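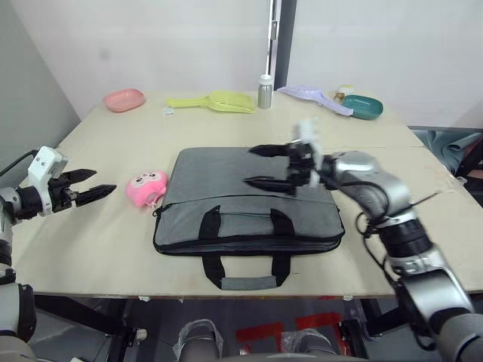

Prosell bench, Conneely Handling Laboratory. Laptop bag at the centre, both grippers open.

1/12
The Conneely Handling Laboratory has finished the first round of gripper trials under the Prosell project. Two parallel grippers were compared, the Judia and the Tosa, on a two-arm bench using ordinary household and office items. This thread sets out the method, the main results and the points that remain open. A full report will follow in July.

2/12
The laboratory recorded 2,576 grasp attempts across both grippers. Of these, 2,111 met the agreed standard: the item was lifted clear of its support, held still, and put down without being dropped or dragged. Attempts that ended in a re-grasp were counted as failures, even where the second grasp was sound. Some partner groups count these differently, and care is needed when comparing our totals with theirs.

3/12
Each gripper spent half of the trial on the left arm and half on the right. Opening width, closing speed and the height of approach were kept the same. Finger pads were replaced after every 200 attempts. The controller settings were fixed before the first attempt and were not changed until the round was over.

4/12
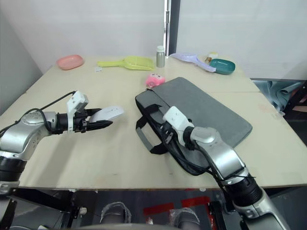 Hard items with a smooth shell were the first group to be scored. They offer little for a finger pad to press against, and a small error in the angle of approach is often enough to turn the item as the fingers close. A computer mouse is a fair test of this, and the tilt at which it sits between the fingers matters a good deal when it has to be placed somewhere afterwards. The Judia held such items at a steadier angle. The Tosa was quicker to close but allowed more turning, mainly where one finger made contact before the other.

5/12
Both grippers did well with upright items of modest width, such as small metal bottles. Flat items were harder. Shallow oval dishes were grasped by the rim, and the Tosa, with its narrower fingertip, had a clear advantage. Handled scoops were grasped by the handle wherever the arm could reach it. Operators were permitted to choose the grasp point but had to state it before the attempt began. Statements made late were struck out and the attempt repeated.

6/12
A note on cameras. The overhead view and the wrist view were both recorded at 30 frames per second. The wrist view was the more useful for judging finger contact. The overhead view was the more useful for judging whether a soft item had shifted on the table. Neither was sufficient alone, and in several disputed cases the score was settled only when the two were played side by side. We would advise any group planning similar work to agree its scoring view in advance.

7/12

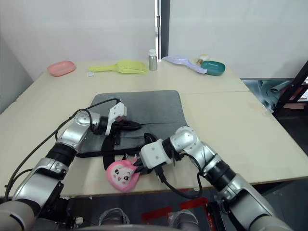
Straps and buckles account for a large share of the failures. A strap has no settled shape, and the fingers may close on one layer, two layers or a fold. The rules therefore named a part of the item for each attempt, with no credit for lifting the item by another part. With a black strap lying loose over a dark grey mat, as on the buckled bag used in this group, the edge is difficult to pick out from overhead, and operators relied more on the wrist view than they had expected to. The Judia pads gripped webbing more firmly. They also caught on it more often at release, and a strap that follows the fingers upwards after opening was scored as a failure.

8/12
Plush items caused few difficulties at the lifting stage. The question was how much they should be squeezed. At the standard force setting both grippers pressed the filling further than we consider acceptable for general handling. A lower setting was tried at the end of the round and looks promising, but those attempts are not included in the totals given in this thread.

The harder soft-item task asks one arm to steady a laptop bag near its zip while the other deals with a plush toy beside it. The steadying arm is not scored for a grasp. It is scored for any movement of the bag.

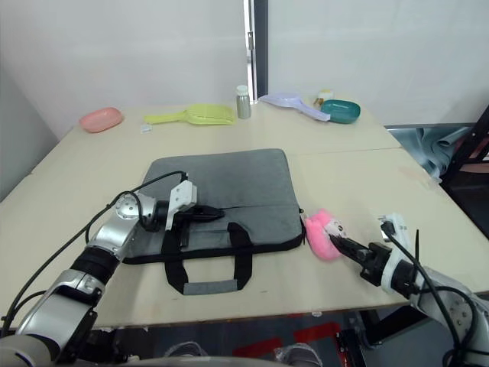
9/12
Two-arm tasks: results. Steadying an item with one arm improved the work of the other in most groups, and the benefit was greatest with bags. The improvement was larger for the Tosa than for the Judia. Our present view is that the Tosa's faster closing disturbs a loose item, and that holding the item still removes much of this effect. The view has not yet been tested with the closing speed as the only thing changed. That test is planned for the second round.

Cable routing was also reviewed at this stage. The cables along both arms need enough slack for the wrist to turn fully, and too much slack brings a loop down towards the table. Operators were asked to check this at the start of every session.

10/12
Controllers. Both grippers were driven through the same arm controller, with the maker's own gripper software running beneath it. The Judia software reports finger position and force. The version of the Tosa software supplied to us reports position only. Force figures for the Tosa were therefore estimated from motor current and should be read with caution. They will be marked separately in the report tables.

11/12
Limits of the trial. One bench, one table height and one set of items were used. Lighting was left unchanged throughout. Operators knew which gripper was fitted, and no practical way of hiding this was found. Wear over a longer period was not studied. Nothing in these results should be taken as a judgement on either gripper for factory use, for which neither was tested here.

12/12
The second round will cover lower force settings, a change of mat colour for the strap tasks and the closing speed question described in post 9. Groups wishing to propose items may write to the laboratory through the Prosell project page. Proposed items should be easy to buy, safe to drop and small enough to be lifted by one arm. The item list and the scoring sheet from the first round are available on the same page, and the recordings will be released together with the report.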